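# Chapter 2: Rooms You Walk Into

I failed my first lighting plan. It was for a dentist's waiting room in Tranville, twelve chairs and a fish tank, and I'd put so many lamps in the ceiling that my instructor, Celina Szczepańska, held the drawing up and asked whether the patients were going to be operated on out there. I've been fond of waiting rooms ever since. Lobbies too, and stair halls, and the big open ground floors of buildings where people work. They're the rooms you walk into before you get to the room you came for, and in this chapter we're going to spend 82 minutes in one of them. (That's the length of the class walk in Exercise 2.1. Bring a jacket and something to write with.)

Chapter 1 was all about small rooms, where one window and one ceiling can be understood from a chair. Tall rooms are harder! You have to look up, for one thing, and most of us don't. I once asked 121 first-year students to sketch the entrance hall they had just come through, and page after page stopped at the top of the door. Everything over that line was blank paper. The balcony was gone, and so were the upper windows and the ceiling itself.

So let's start at the top. When a hall is two stories high, somebody has usually been tempted to slide a half floor into it. We call that a **mezzanine**, and it does two jobs whether the designer wanted both or only one. From above it's a place to stand and look down. From below it's a lid, and the part of the room under the lid belongs to a different, lower room with its own light and its own mood. People drift under there to talk. They put shelving there, and the equipment, and anything else that would look lost in the middle of the floor.
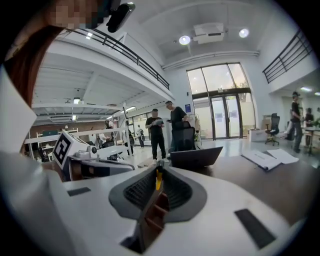
The next thing I'd like you to get used to noticing is where the daylight comes from and how far in it gets. A tall glass entrance with big panes over the doors will throw light deep into a hall, much deeper than the same amount of glass spread along the bottom of the wall. It also gives you a bit of green to look at if there are trees outside, and I'll take a bit of green over a lobby sculpture any day. But the lid gets in the way. The space beneath a mezzanine can't borrow much from that high glass, so it wants windows of its own, or lamps, or both.

Then there's the paint. White walls and a white ceiling bounce daylight around so well that you can forget how much work they're doing for you. Musyoka Athumani, who taught the studio next door to mine for years, used to pin a sheet of brown paper to a white wall and make everybody stand back from it. A single brown section in a white hall does the same thing at full size: your eye goes there and rests. Black railings work a little differently. They draw the edge of each upper level like a pencil line, and in a very pale room you need that line to read how high the floors are.

I should warn you about ceiling lights left on in the daytime. My students love to call this a mistake. Sometimes it is, and we'll get to the Arnero library and its awful electric bill in Chapter 5. But go stand in a tall hall at four in the afternoon in December and tell me you'd switch them off.

## Words for this chapter

**Mezzanine.** A partial floor set between two main ones, open on at least one side to the room it sits in.

**Borrowed light.** Daylight that reaches a space by way of another space.

**Lid.** My own word, sorry. Any low ceiling that covers part of a higher room.

## Exercise 2.1: The hall walk

Pick a public hall with an upper level. In Tahiri we use the old Vateck building, but a school or a clinic will do fine. Walk in at a normal pace and stop where you'd naturally stop. Draw the ceiling first, then the railings, then the doors, and leave the floor for last. Mark every light you can find, including the small ones tucked under the balcony.

Now move under the lid and draw it all again from there.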